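Hotel Operations and Guest Experience
Handout for Unit 5: How guests read a room, and how we should

Hi all. Some of you asked for written notes because I talk too fast, and the folks who sit by the door say the ventilation drowns me out anyway. So I've typed up what I had on my cards, plus a few things I forgot to say. It's a bit rambly in places. The reading for this unit is still the Karamanlidis chapter on small hotels, and you can skip the part on laundry contracts because we'll do that in December.

Where we left off

Last time we talked about the front desk and how much of a guest's mood is set before they ever see their room. A slow check-in follows a person upstairs. Somebody who waited twenty minutes in the lobby will notice a scuff on the wall that a happy guest walks right past. Keep that in your head for this whole unit, because everything I'm going to say about rooms assumes the guest arrives in a fairly neutral state, and plenty of them don't!

Today's subject is the first couple of minutes in the room. I used to run a place in Gredthorpe (a seaside hotel, lots of weddings, terrible parking) and I got a bit obsessed with what people did right after the door closed. You can't follow them in, of course. But you can ask them at breakfast, and people love to tell you.

What guests do first

Almost everyone I asked gave me some version of the same story. Bag down, curtain open, look at the bathroom, sit on the bed. The order changes. Families check the beds first to sort out who sleeps where and get the argument over with. Business travelers go hunting for outlets. Couples on a weekend away go to the window, and if the window looks at a wall you'll hear about it.

What matters for us is that each of those little moves is a test, and the guest doesn't know they're giving it. Sitting on the bed tests the mattress, sure, but it also puts their eyes at a new height. Suddenly they can see under the desk and along the baseboard. Housekeepers work standing up or bent over, and inspectors mostly stand in the doorway with a clipboard. Hardly anyone on staff ever sits where the guest sits.

So here's my favorite habit from the Gredthorpe years. When you inspect, sit down. Sit on the bed (smooth it after, please), sit in the chair, sit on the toilet lid. Look around for half a minute each time. I promise you'll find something.

The bed

I could do a whole course on this, but I'll keep it short. A guest forgives an old bed long before a dirty one, and white linen became the standard partly for that reason – it has nowhere to hide a stain. The flip side is that white linen tells on you. One hair and the whole room feels unclean, even if the bathroom is spotless.

Plump or flat? This comes up every year. Some managers like a tight, drum-skin finish and some like the big soft look that makes you want to fall into it. I lean soft for leisure hotels and tight for business ones, but I've seen both work fine. What doesn't work is a mix of the two on the same floor. Guests visit each other's rooms, particularly at weddings, and they compare. Pick a style, write it down, train to it.

Don't forget the base, either. Fabric bases get kicked, bumped by suitcases and brushed by the vacuum. Dark fabric hides shoe marks and shows lint. Light fabric does it the other way around. Neither one wins, so choose the problem your team is better at fixing.

The bedside

Now we get to the part of the room I think is the most underrated. In terms of hours spent within arm's reach, the nightstand beats the desk, the TV and the minibar put together. It holds the phone, the glasses, the water, the book, the pills, the watch, the earplugs. And yet it's usually the thing the designer got to last, when the money had run out.

Try this at home tonight. Look at what's on your own nightstand and ask yourself where all of that would go in a hotel room. If the top is taken up by a lamp, a phone, a menu, a card about towels and a card about the other card, then the guest is going to pile everything on top of your paperwork, or put it on the floor and step on it at 3 a.m.

My rule is that at least half of the top should belong to the guest. Move the cards to the desk. Better still, get rid of the cards.

Drawer or shelf? Drawers look tidy and people leave things in them. Gladys Tanui, who taught this unit before me, kept a lost property log for her hotel, and chargers and reading glasses from bedside drawers filled page after page of it. An open shelf is easier to check on the way out, for the guest and for housekeeping. It also collects dust you can see from the bed. A piece with one of each is a decent compromise if you can afford it.

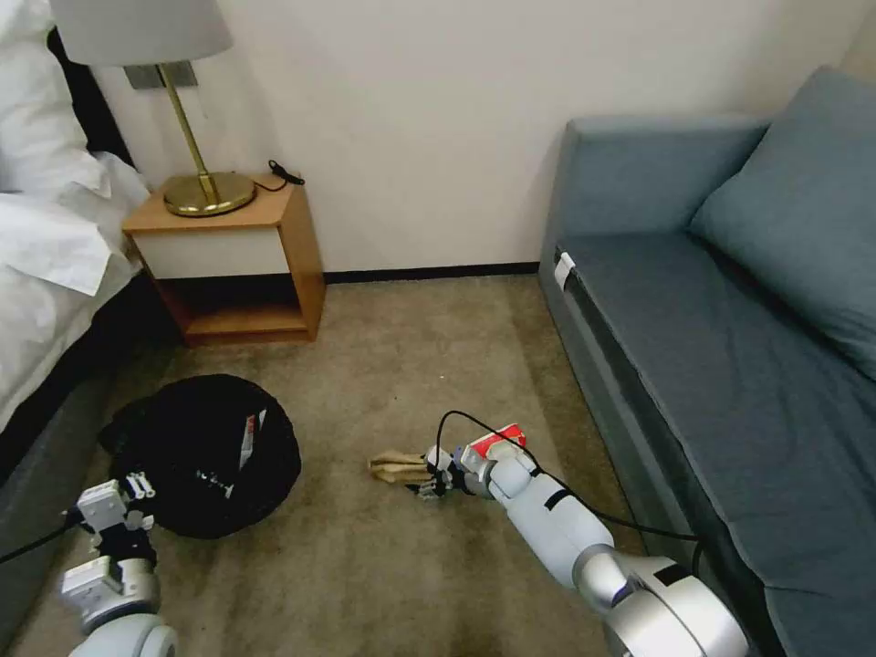
Fig. 1. Bedside with a drawer above an open shelf, and a lamp on top.

Lamps get their own paragraph because I have strong feelings. Can you reach the switch lying down, in the dark, in a room you've never slept in before? If not, the lamp has failed, however pretty it is. Metal bases show fingerprints, so put them on the wipe-down list. Fabric shades want a lint roller, never a damp cloth. And check that the seam in the shade faces the wall! It takes one second and it's the sort of thing a fussy guest spots right away.

Carpet or hard floor

We ran out of time on this one, so just the basics. Carpet is quiet and warm underfoot, and in an older building the quiet is worth a lot. Hard floors are easier to clean and look newer for longer, but the guest below hears every heel. Mid-tone carpets are the forgiving choice. Very pale ones look wonderful for a season.

If you're costing this for your project, remember that replacing the carpet means the room is off sale. Students always forget that. The lost nights can hurt more than the bill from the installer.

A quick word on complaints

Máté Bárány asked a good question after the last lecture, which was whether it's better to fix a room complaint or to move the guest. I gave a mushy answer, so let me try again. If it can be fixed while they're out at dinner, fix it. If it needs someone in the room while they're there, offer the move and let them choose. Some people hate repacking more than they hate a dripping tap. What you mustn't do is decide for them.

And write it down, even the small ones. A lamp that flickers in one room is a bulb. The same complaint from four rooms on one corridor is an electrician.

Your assignment

Choose a room you can get into. It can be a hotel room, a guest room at a relative's place, or a room at the Jarano guest house, where they've kindly said we can visit between 2 and 4 p.m. if you call ahead. Then:

Do an inspection from the doorway, standing, and write down everything you'd fix.
Do it again sitting on the bed, and then lying down with the main light off.
Compare your lists. Which problems only turned up the second time?
Write 500 words on what you found and which two changes you'd make first, with a guess at what each would cost.

I don't need photos, and please don't include any if other people's belongings are in the room. A rough floor plan is welcome. Hand-drawn is great.

For the cost part, use the Poltel price list I handed out in the first class. It's a little out of date, but everyone will be out of date together, and that makes the marking fairer. If you lost your copy there are spares in the tray outside my office.

Papers go in the same tray, or by email if you're commuting. Group work is fine for the visit itself, up to 6 people in a group, but I want a separate write-up from each of you. I can tell when two of them were written at the same kitchen table.

Things to look up before next time

Turn-down service: what it costs, and who still offers it
Blackout curtains, and the gap down the middle that no one seems able to close
Why hotel pillows come in pairs
The Karamanlidis section on night staff, just the first few pages

Next unit is bathrooms. Bring a pen, and eat first, because some of the grout pictures are pretty bad.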